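July 2018
By the Mendent staff

Counting the Water Before the Well Runs Low

The town of Asach draws its water from a shallow sand aquifer under the Natska valley. Every house, school and packing shed in the district is on the same well field. In a dry year the water table drops faster than the river can refill it, and the question of who cuts back first has gone unanswered for most of a decade.

The district now has a draft plan. It covers 3,032 connections and rests on a network of 39 monitoring wells, each fitted with a pressure sensor that logs depth once an hour. Before the network was built, levels were read by hand, once a month, with a steel tape. 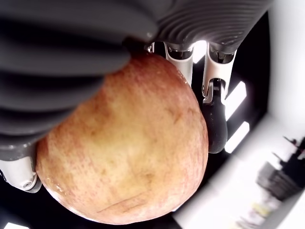 The hourly record changed the picture of how the aquifer behaves. Monthly readings showed a smooth decline from spring to fall. The hourly data show steps: a sharp drop when orchard pumps start, a partial recovery overnight, and a slow loss that carries over to the next day. The carryover is what the plan tries to limit.

It does so with two triggers. When the average level in the index wells falls 2 feet below the ten-year median, outdoor watering is restricted to the hours after dark. A further drop brings a cap on large users — defined as anyone pumping more than 400 gallons a minute — and the cap is shared by acreage.

Growers on the Szczepańska tract, at the lower end of the valley, object to the acreage rule. Their soils hold less water than those upstream, and an equal share per acre leaves them short by July. The draft allows trades between users but sets no price and no limit on distance.

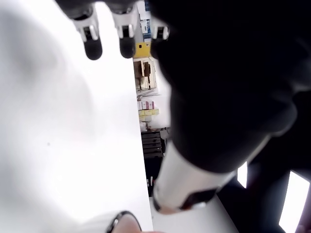 Fingertips of a robotic hand, with white housings and dark joint slots.

Trades over long distances have a physical cost. Moving pumping from one end of the field to the other shifts the low point in the water table, and wells near the new low point may lose yield. The model used for the draft treats the aquifer as one layer, so it cannot show this well. A two-layer version is being prepared.

Written comments on the draft are open through the end of the month.

Related
Reading a well log
Drip lines on sandy soil
What the Natska gauge measures
Leak surveys in small towns

Contact Mendent | Copyright Mendent, all rights reserved | Back to top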